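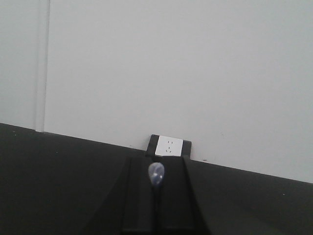 Late boats: timekeeping on the Skeltport to Emuvar ferry
Project report, second year transport and geography
Fergal Hanrahan
Handed in Jan 2, 2022

1. What I set out to do

Everyone in Skeltport says the ferry is always late. My mum says it, the man in the ticket office says it, the school on Emuvar has it written into the absence policy. I wanted to find out if the records agree. Also whether people who use the boat a lot think it is later than people who use it now and then.

Two parts then. Part one is the harbour log, which anybody can read if they ask. Part two is a survey of passengers. There was going to be a part three on freight but I ran out of time.

2. Background (short)

There is one boat, the Plurkari. She does the crossing out to Emuvar and back, mornings and afternoons, with a long gap in the middle of the day. Cars, foot passengers, post, animal feed. When she is in for repairs a smaller boat covers, foot passengers only, and the log marks those days with an R. I left the R days out completely. Maybe wrong but the relief boat runs to a different timetable and it would have muddled everything.

The timetable has been the same since before I was at primary school. It was drawn up for an older boat which was lighter and by all accounts turned quicker in the harbour.

3. The log

The log is a set of hardback books with one line per sailing. Time off the slip, time alongside, wind, remarks. Remarks are the best bit. "Sheep." "Waited doctor." "Fog, then not fog."

I typed up 1,296 sailings. It took most of the autumn half term and a good bit of November evenings. Some entries are in pencil and the sevens look like ones, so where I couldn't tell I compared with the boat's own departure on the way back. If it was still impossible I skipped the line.

A sailing counts as on time if it came alongside within five minutes of the timetable. I took five minutes because the harbour office uses it. A stricter limit would obviously look worse, see section 6.

Result: 1,089 on time. That leaves 207 late, so 84% on time and 16% late. Better than I thought, and a lot better than people told me.

4. When is she late

Not evenly. Most of the late ones are in the afternoon, and the last boat back from Emuvar is the worst of the lot. First boat out is nearly always on time. Makes sense, a delay in the morning has the whole midday gap to sort itself out, but a delay after lunch just gets handed on to the next crossing.

Wind matters less than I expected. I had a graph planned with wind along the bottom and minutes late up the side, hoping for a nice slope. There was no slope. In really strong wind the sailing is cancelled so it never shows up as late at all – it is just missing. I should of thought of that before drawing the axes.

Loading matters more. Where the remarks mention lorries, livestock or a trailer, the boat left late more often than not. There is one ramp and things have to be reversed on. Watching it from the wall you can see why it takes so long: a long trailer gets two or three goes, everybody behind it waits, then the foot passengers have to wait for the cars.

February is the odd month. Fewer sailings, hardly any lorries, and it has the best timekeeping of the winter. Low season, so I don't read much into it.

5. The survey

I asked 100 passengers, all on the Skeltport side, in the waiting room or in the queue. Five questions on one sheet. Most people filled it in standing up. The main one was: out of every ten boats, how many do you think are late?

The commonest answer was five. Quite a few wrote ten, and one person wrote eleven. From the log the real figure is between one and two.

People who cross every day did not do better than the visitors. They guessed higher. I had this down the other way round in my plan. When I went back through the sheets, daily users mostly travel on the last afternoon boat, which is the late one, so from where they stand they are nearer the truth than the log average makes it sound. The visitors come out on the first boat and then go home in a bad mood on the last.

Comments at the bottom of the sheet were mostly about the price of the car ticket, the heating in the waiting room and the vending machine. I haven't used these. 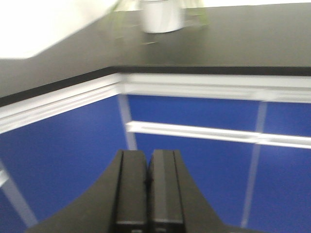

Why do passengers think the ferry is late more often than it is?
Most of them use the afternoon sailings, where the delays build up, and a late boat sticks in the mind longer than one that simply turned up.

6. Problems

The log is written by the crew. I don't think anybody fiddles it but times do look rounded, lots of them end in a nought or a five. If a boat seven minutes late goes down as five it counts as on time in my figures. To check, I stood on the pier and timed 20 arrivals myself with a phone. Mine and theirs were the same or a minute apart for nearly all of them. One was four minutes out and the remark for that one said "busy".

The survey was only on one side of the water. Islanders might answer differently. Also I did it in cold weather, and cold people waiting for a boat are not going to be generous.

Cancelled sailings are not in the log as lines, just a note across the page. I think if you asked people they would count a cancelled boat as a very late one. I would include them next time, as a seperate figure.

7. What could be changed

Ten minutes more on the afternoon turnround at Emuvar. The last boat would get in later on paper but it does that anyway. The school bus on the Skeltport side would need moving to match, I haven't asked the bus company.

Putting trailers on a booked slot in the morning, when there is slack. Farmers I spoke to didn't like it much – the mart doesn't fit with the early boat.

Pinning the monthly figures up in the waiting room. Costs a sheet of paper.

8. Sources

Harbour log books, Skeltport harbour office, read on site.
Passenger survey, own work, sheets kept in the blue folder with my name on (Hanrahan).
Pier timings, own work.
Printed timetable, current, from the ticket office.

Graphs are at the back. Graph 3 has the wrong title, it should say afternoon.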